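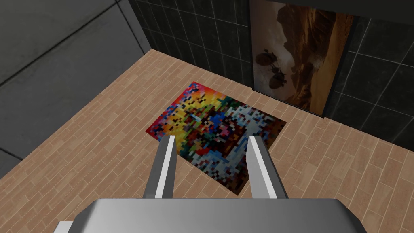
Did the Boteline system replace the floor staff at Sedetti?
It replaced part of what they did. Most of the staff kept their jobs, but the jobs changed, and several of the changes were not in the plan the company presented to them.

Boteline is a robotic handling system used by Sedetti, a furnishings rental company, at its Mokitz depot. It was introduced to pick up, turn and move floor coverings and other light furnishings between rentals. The system is often mentioned in trade talks as a success in workplace automation. The evidence for that is thin, and most of it comes from the company.

Background

The Mokitz depot supplies rugs, mats, wall prints and small furniture to short-term lets and show apartments. At the time Boteline was announced, the depot held 2547 floor coverings, of which 1000 were in regular circulation. Returned items were unrolled, checked on both sides, brushed, rolled and tagged by hand. Crews also laid out complete rooms on the depot floor so that customers could approve them before delivery.

The work was dull in places and hard on the knees and lower back. Managers gave this as the main reason for automating it. Staff agreed about the knees, but had asked for lower shelving and a second rolling bench two years earlier and had received neither.

Design and simulation

Boteline uses an arm with a gripper that has two parallel fingers. Much of its development was done in computer-rendered rooms. A typical simulated room has a plank floor, plain or tiled walls, a rug and perhaps a poster, and the gripper approaches the rug from overhead. Using rendered rooms let the developers try arm positions and layouts without taking floor space from the crews.

The approach has known weak points. Cloth and pile are hard to model, and a rug in software can behave as a flat, stiff mat with straight edges. Rugs that come back from a rental curl at the corners, shed, stick to themselves and sometimes have chewing gum on them. In the early months at Mokitz the arm did well with flat mats and poorly with anything fringed. Fringed stock was moved to a separate rack and is still handled by people - a solution that does not appear in the company's account of the project.

Reported results

Sedetti has said that the system handles 165 items in a shift. The figure counts every item the arm lifts, including those it puts down wrong and those a worker later has to straighten. No count of items finished without help has been released. There is also no earlier figure to set it against, as the depot never kept one for the manual crews.

The company further reported a drop in strain complaints. This may well be true. The period covered also saw a change in the reporting form, from a paper sheet at the supervisor's desk to a page on the staff portal that few of the crew used.

Effects on staff

Three kinds of job came out of the change. Feeders place returned items where the arm can reach them. Checkers look over finished rolls and redo the poor ones. Monitors watch a screen and restart the arm after a stop. Feeding and checking are paid at the old floor rate. Monitoring is paid more and went mostly to people who already had some computer training.

Workers have described the pace as the largest difference. Under the old arrangement a crew could slow down for a difficult piece and catch up later. The arm keeps its own rhythm, and a feeder who falls behind shows up on the monitor's screen. Breaks, once taken when a truck was late, were fixed at set times. Some employees liked this. Others said they talked less during a shift and knew fewer of their coworkers by name.

There was also a loss of skill that was easy to miss. Experienced hands could tell by touch when a backing was about to fail. Checkers now see an item only once it is rolled, and failed backings are more often found at the customer's address, where the delivery crew gets the complaint.

Room layout was not automated. Two trials were held in a test area of 700 square feet, and both ended with the crew moving the furnishings themselves. A third trial was announced for August and did not take place.

Assessment

Supporters point out that lifting has been reduced and that no one was dismissed when the system was installed. The second claim is correct, though people who left afterward were not replaced, and the depot now runs its evening shift with a smaller crew. Whether the savings cover the cost of the equipment and its service contract is not known outside the company.

A plan to install Boteline at the company's second depot, Man, was put on hold. Mokitz continues to use it for flat stock.

See also

Gripper (robotics)
Simulation in robot development
Manual handling at work
Deskilling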